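Why Is the Ocean Salty, and Other Things to Ask on a Long Drive to the Beach

Every July, a great many families get into a great many cars and drive to the sea. They bring towels, sandwiches and one bucket with a crack in it. After a few hours they arrive, somebody small runs straight into the waves with their mouth open, and a question is born.

Why does it taste like that?

Your grown-ups will probably say, "Because it's the sea." This is the kind of answer grown-ups give when they are looking for a parking space. You can do better.

It starts with rain

Rain is nearly pure water, but it isn't perfect. On the way down it picks up a little gas from the air, the same gas that makes soda fizzy, called carbon dioxide. That makes rain a tiny bit sour. You wouldn't notice. Rocks do.

When slightly sour rain lands on a mountain, it nibbles at the rock. It has terrible manners and all the time in the world. Each drop carries off bits far too small to see, and some of those bits are the ingredients of salt. The drops run into streams, the streams run into rivers, and the rivers run into the sea.

So why don't rivers taste salty? They do have salt in them, just not enough for your tongue to make a fuss about. (Please don't go and check. Rivers contain other things too, and some of them have been in a duck.)

The water leaves, the salt stays

Once the water reaches the ocean, the sun warms it and some of it floats off into the air as vapor. It makes clouds, falls on the mountains, and starts all over again. Salt can't do that. Salt is too heavy for flying and has to stay home.

You can see this for yourself in the kitchen of whatever place your family has rented. Ours was in Prostthorpe, up a hill that the website called "gentle." Ask an adult to help you stir a spoonful of table salt into a cup of warm water until it vanishes. Pour a little into a wide dish, put it on a sunny windowsill and leave it alone. Leaving it alone is the hard part. In a few days the water will be gone and there will be a white crust on the dish, and your family will be asking who did that to the dish.
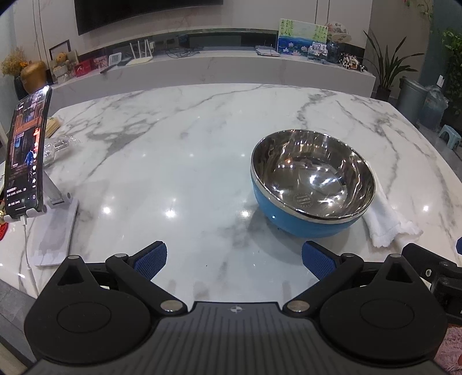 Prasetyo Purba wrote to say that his went into a deep cereal bowl, and that by the last morning of the vacation it was still a bowl of water. He would like everyone to know that a flat dish works faster. He is right. A wide, shallow puddle has more of itself touching the air, so it dries up sooner. He took his bowl home on his lap, he says, and finished the experiment there.

The ocean has been doing this for billions of years, in a much bigger dish.

Salt from underneath

Rain doesn't do the whole job. There are cracks in the ocean floor where seawater trickles down, gets extremely hot near the melted rock below, and comes shooting back out full of minerals. Underwater volcanoes add some more. It's a busy place for somewhere so dark.

Is it getting saltier?

Not so you'd notice. New salt arrives all the time, but some of the old salt ends up buried in the mud at the bottom or locked into new rock. The two come out fairly even.

How salty is it, then? If you scooped up 1,000 grams of ordinary seawater, 35 of those grams would be salt. That's a couple of big spoonfuls in a large bottle, and it's why you shouldn't drink it. Your body would need to use more water getting rid of the salt than you had swallowed, so you'd finish up thirstier than you began.

Some water is saltier still. The Dead Sea is so salty that people bob on top of it like corks. They lie back and read newspapers, mostly so that someone can take a picture of them reading a newspaper.

Things to try at the beach

Let a drop of seawater dry on the back of your hand and look for the white mark it leaves.

Float in a swimming pool one day and in a calm bit of sea the next, with an adult close by, and see which one holds you up better.

Ask your grown-ups why the sea is salty. Wait until they have parked.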